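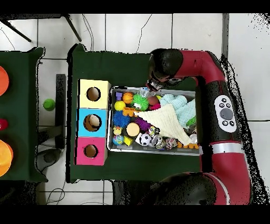
Figure 2. Metal tray with toys and a clear plastic bottle, next to three coloured cardboard boxes on a dark green covered table.

November
By Ilir Vlachou and Kiyoshi Aoki

3.2 How families sort small objects at home

The second part of our study concerns the words which parents use when they ask a child to tidy. We visited 137 households in Brunley and Tisum and asked one adult in each to keep a short diary for 11 days. In the diary the adult wrote every request connected with putting things away, together with the time of day and the answer of the child.

Mixed collections, of the kind in Figure 2, were named in very different ways. Many parents called such a collection simply "the toys", even when it also contained bottles, lids or pieces of packaging. Others used a word of the family, for example "the bits" or "the muddle". In Tisum the family words were more frequent, and they were often taken over from a grandparent. We did not find the same in Brunley, where the households were smaller and only a few grandparents lived near.

The form of the request also changed during the day. Before breakfast the parents preferred very short commands ("boxes, please"). After six in the evening the requests became longer and more polite, and quite often they included a promise. Soltani has suggested to us that tired parents speak more politely in order to avoid a quarrel. Our diaries agree with this explanation, but they cannot prove it, as we did not ask the parents how tired they were.

A difficulty should be mentioned. The word "box" was used for cardboard boxes, for drawers and in 6 diaries for a whole cupboard. We coded all these uses together at first and separated them later, after a discussion with Bảo Ngô. The separated figures are used in the remaining part of this section. Requests that were written down on the following morning are kept in the analysis, but they are marked as late entries.

Related items
Requests and refusals at the family table (Yeoman)
Words for disorder in two towns
The Hallia diaries: notes on coding
Villaseñor household survey, second report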